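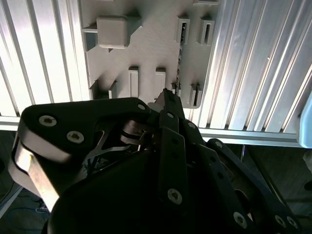 Lists > Regional History > Archive > Messages by Thread

Re: Walking route through the old town of Piltach – signs and opening arrangements

Print this message | E-mail this message

From: Waltraud Fröhlich
To: Regional History list
Date: Jun 16, 2025

Dear members,

I am replying to the message from Eckhard Kasten on behalf of the Piltach Local History Society. His message is quoted in part below, with our answers after each section.

> The draft leaflet says that the town was founded by the
> monks of Clalinov and grew up around their mill. My
> understanding is that the market was there first, and that
> the monks were given the mill only later. Which version
> will appear on the sign at the bridge?

The sign will follow the second version. The leaflet text was taken from an older guidebook, and the editors did not check it against the charter. The charter confirms the gift of a mill "below the market at Piltach," so a market of some kind must have existed when the gift was made. It does not tell us how old the market was, and the sign will not offer a founding date. Tamara Furtună has rewritten the paragraph, and the corrected wording was sent to the printer last week.

We have kept one sentence on the Clalinov connection. The monks held the mill and the fishing rights on the lower river for several generations, and the narrow lots on the east side of Mill Street still follow the boundaries they set out. Visitors often ask why those houses stand at an angle to the road.

> Can the route be walked in one direction only? The map
> shows an arrow from the station to the church, but several
> of our older members would prefer to begin at the top of
> the hill and walk down.

The route may be walked in either direction. There are 21 stops, numbered from the station, and the text at each stop can be read on its own. Members beginning at the church should take the Number 2 bus from the station forecourt and get off at Upper Gate. The steps between stops 8 and 9 have a handrail on one side only. A level path behind the former Pfeiffer tannery avoids them and rejoins the route at the fountain.

> The tannery itself is listed as a stop. Is it open to the
> public, and has the owner agreed to groups?

The courtyard is open during the day. The drying loft may be visited by appointment, in groups of no more than 20, and the owner has asked that all requests be made through the Society. Please write to Nele Baumgart and give the size of your group and the name of one person who will be responsible for it. The loft floor is uneven and there is no elevator. The cellar remains closed.

The tannery sign will also correct the matter of the name. The Pfeiffer family bought the building after the great fire and did not build it, although the carved initials over the gate have led many writers to say so. The initials belong to an earlier owner, a dealer in hides from Vumia, whose name is in the tax roll but cannot be read with certainty. Members who have worked with the Vumia records and may be able to suggest a reading are invited to contact Jana Sperling.

> Lastly, I would ask the Society to consider a stop at the
> old customs house, which seems to have been left out.

The customs house was left out because the street in front of it has no sidewalk, and the town would not approve a sign there. We regret this – the building is one of the few that survived the fire with its roof intact. A short account of it will be printed on the back of the leaflet, with a note on where it can be seen safely from the opposite bank.

The signs are to be put up in July. Leaflets will be available free of charge at the station and the town library. Societies wishing to receive copies by mail may order up to 30 from the address below. Further corrections should reach us in writing, with a reference to the source, so that they can be considered before the second printing.

Yours sincerely,

Waltraud Fröhlich
Piltach Local History Society

Contact the list office | Copyright Piltach Local History Society | Back to top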